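Home | Reviews | Sweet stuff | Savoury | About

We use cookies to make this site work. Carry on reading and we'll assume you're happy with that.

Masach Smoky Tomato Ketchup – review
Posted in April by Jalen Alcantara

Quick one this week, got a train at four and I haven't packed.

Masach sent a bottle of the Smoky Tomato after I was a bit rude about their brown sauce last year. Fair play to them. 710g, squeezy, flip lid. I paid nothing for this one but I've bought a second since, so make of that what you will.

Smell first. Bonfire, but a polite one. Bit of clove. Not much vinegar up front, and I like vinegar, so I was worried. Needn't have been, it comes through once you eat it. Tomato is the main thing though, proper cooked-down tomato, nearly like the puree you scrape off the bottom of a pan.
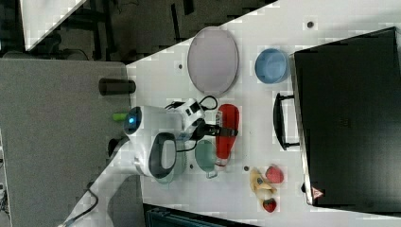
Texture is thick. Thicker than Calloway's, which I always find runs straight off a chip and into the beans. Sits where you put it. Slightly grainy if you rub it on the roof of your mouth, which is a wierd thing to do but I did it for you. Doesn't bother me. Might bother some.

Had it with:

Fish fingers – lovely. Best of the lot.
Cheese on toast – good, go thin, the smoke builds up.
Bacon roll – too much. Smoke on smoke. Plain ketchup wins here.
Cold sausage, stood at the fridge, 11pm – yes.

Sweetness is where I wobble. First squirt fine, third squirt I wanted a glass of water. Efren Rivera had the same bottle at his and reckons it's less sweet than the Lillitz one. We argued. I tried them side by side on plain crackers and he's right, annoyingly, but only just. Lillitz has more of a toffee thing going on, this is more like fruit.

The lid is a pain. Gums up after two or three goes and then you get the splat. Wiped it every time for a week and it still did it. Masach, if you're reading, the old screw top was better. Also it says to keep it in the fridge after opening and it goes really stiff when it's cold, so get it out ten minutes before you want it
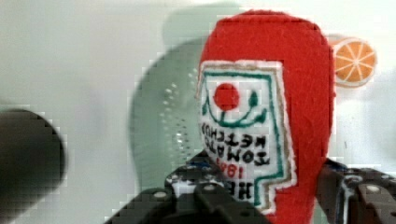 Worth the money?

£3.80 in Tinard, the big one by the station, didn't see it in the smaller shop. That's steep for ketchup. Calloway's is half that and perfectly alright for everyday. I'd keep this for fish and for chips when you've made the effort with the chips.

Would I buy it again – yes, have done. Would I buy the chilli version – no, tried a sachet, tasted of hot jam.

8 out of 10. Would be a nine with a differnt lid.

Brown sauce re-match next time, if they're still speaking to me.

Get new reviews by email. Sign up to the newsletter.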